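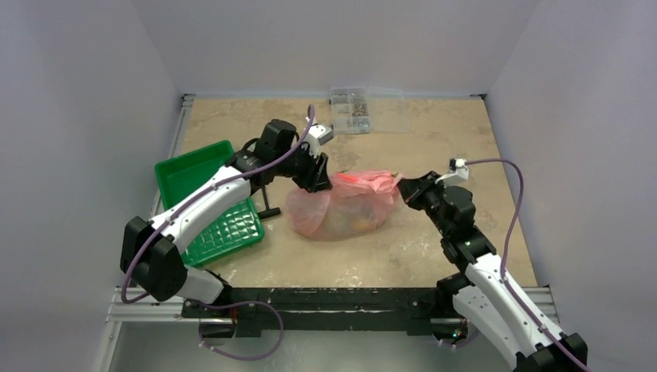 Vindholm, back bench. 4/14/20

Both arms on the rail again. Cables are redone, the walls are up, and the cell is close to what was drawn in September, minus the parts of the drawing that made no sense once there was metal to bolt. Writing this down before I forget which changes were on purpose.

First the rail. It's the black one, bolted to the aluminum extrusion along the front. The Kjærgaard listing called it "precision straight." I put a straightedge on it and it has a bow you can get a feeler gauge under near the middle. Does that matter? The listing would like me to think it doesn't, and the forum thread we took the layout from says it doesn't, and neither of them gives a number. So I measured how far the right arm's tip moves when I lean on the rail halfway between the bases. It moves. I can see it without an indicator. I added a second bracket under the right base and it moves less. I didn't write down the before value, which was stupid, so all I can claim is "less."

Do it properly next time: indicator on the tip, same load in the same spot, write down both.

Cables. The purple ones replace the gray ones that kept snagging at the elbow. I left a big loop over the forearm on the left arm so the wrist can turn all the way without pulling. The loop is ugly and I expect it to catch on something sooner or later, most likely the other arm. The right one swings out to the side instead and has more room. There's also slack drooping under the rail at the left base that needs a clip before somebody hooks it with a sleeve. I had clips. They're the wrong width.

I've read more than one build page claiming that cable routing is "solved" by printed clips on every segment. I printed a set. They held at rest and popped off during the first full sweep. Maybe theirs are a better plastic, or maybe they took their photos at rest.

Wrist cameras. Both mounted, both getting a picture. My complaint from last month stands: the left one sees a lot of gripper and not much of anything else once the fingers point straight down. Moving it up the wrist would fix the view and put it right in the cable loop. Tilting it would probably do, but the mount has no tilt. I could file the slot. I could also admit the mount was drawn for a different wrist and draw a new one. Filing is tomorrow's plan, which tells you how I feel about drawing a new one.

Floor. The speckled beige stone pattern stays for now. The argument for it was that a real counter looks like that, so anything that works here ought to work on a counter. I don't buy it. What it does do is make small screws very hard to find after you drop them, for the cameras and for me. If we want to know whether the pattern hurts, run the same task on a plain sheet and compare. Until someone does that we have a preference and a story to go with it.

Things in the cell. Pink bag in the middle, green tray leaning on the left wall, the parts organizer at the back with its lid open, and the little black stand that keeps ending up under the left arm. I'd like the organizer out of there. It's full of small screws and bits, the lid is open, and there are two arms in reach of it that I don't trust. The counterargument is that it makes a good hard target. Fine, but then put screws in it that we don't need. Those are the ones I use to put the arms back together.

The bag. I know the bag was my idea. A plastic bag is a good way to find out if your gripper does anything useful, and so far I'd say ours does something on some tries. Each failure looks different. Sometimes the fingers close on film and slide off. Sometimes they get the knot, which is the one part of a bag that behaves like a solid thing, and everybody is pleased. I'd like us to stop counting knot grabs as bag grabs. If the knot is facing up and the arm goes for the knot, what we tested is picking up a knot.

The finger pads are another one. The Clenico pads came with a sheet that says they improve grip on film "in most conditions." Which conditions are the rest? I asked by email and got the same sheet back as a PDF. I glued a pair on the right gripper for an afternoon and couldn't tell the difference by eye, then took them off when one started to peel at the corner. I'm not calling them useless. I'm saying I spent money and learned nothing yet, and part of that is me not setting up a fair comparison.

So here's a fair comparison, or the closest I can manage in one evening:

Same bag, same start spot, marked on the floor with tape.
Knot turned away from the gripper that's doing the lifting.
10 tries bare, 10 tries with pads, alternating, so bag wear hits both the same.
A try counts if the bag leaves the floor and stays up until I say a full sentence out loud. Low bar, I know. Anything higher and I think we get zeros in both columns.
Write down every try, including the ones where "it would have worked if."

That last line is aimed at me as much as anyone.

Two arms. I still haven't seen a good reason in writing for why there are two. The usual answer is that one holds and the other does. In practice, what we've got is two arms that can each do the job badly and can now also hit each other. The shared space in the middle is where all the work happens and it's exactly where the elbows fold in. I set a soft limit in software on how far each one can cross the center line. It's crude, and it rules out handing anything over, which was the whole pitch for the second arm. I'll take it out when I believe the collision check. I don't believe the collision check. It passed a pose on the screen where I could see the two wrists overlap if I turned the view sideways. Either the model of the gripper is too small or the camera housings aren't in it at all. My money's on the housings. Check the file.

Power. The supply is rated at 700 watts and the label is the only evidence for that. I haven't seen it sag with both arms moving slowly. I haven't tried both arms moving fast, and I won't until the limit question above is settled. The left shoulder motor read 51 C after the long run, by its own sensor. I don't know how good the sensor is. It felt warm to the hand and I could keep my hand there, so it isn't wildly wrong.

Walls. The light gray-white panels were supposed to give the cameras an even background. They do help with that, as far as I can tell from looking at the feeds, which is how everyone says it. They also bounce the bench lamp around and put a shine on the bag. Film plus shine is a bad mix, and I suspect half of what we blame on the gripper is the cameras losing the edge of the bag. No proof. Easy to test with the lamp off and the ceiling lights on, so add that to the list before anyone buys a diffuser.

Hardware notes so I don't have to open it up again:

Base bolts on both arms are the longer ones now. The short ones held by a couple of threads and I don't know who thought that was enough (it may have been me).
I drilled the bracket holes with the Drilleck and it wandered on the second one, so that hole is slotted. Washer covers it. Don't move that bracket without keeping the washer.
6 mm hex for the rail, and the good key lives in the drawer on the right. Please put it back in the drawer on the right.
The tray has a quilted texture on the bottom, and a gripper tip can drag on it when it comes in low. Lay it flat before running anything that uses it. Leaning on the wall it's just something to knock over.

Software side, short: updated the arm driver, then put the old one back. The new one promises smoother motion. It was smoother, and it was also late, with a lag I could feel between moving the stick and seeing the wrist go. Smoothing is easy if you're allowed to be late. The old one jerks a bit on small moves but at least it's where I asked it to be. If someone wants to argue for the new one, bring a log with the command and the measured position on the same plot.

Open items:

File the left camera slot, or redraw the mount.
Clip for the slack under the rail, right width this time.
Gripper and camera housings in the collision model.
Pads vs. bare, as above.
Lamp test.
Plain floor test. I'll believe it when it's done.
Swap the screws in the organizer for junk ones.

As for whether this thing will be sorting kitchen stuff by summer, as the project page still says: I'd take that line down. Right now it's a stiff-enough rail with two arms on it and a bag that wins most of the time. I'm fine working on that. I'd just like the page to say so. Leaving the arms powered off, left wrist parked low, key in the drawer.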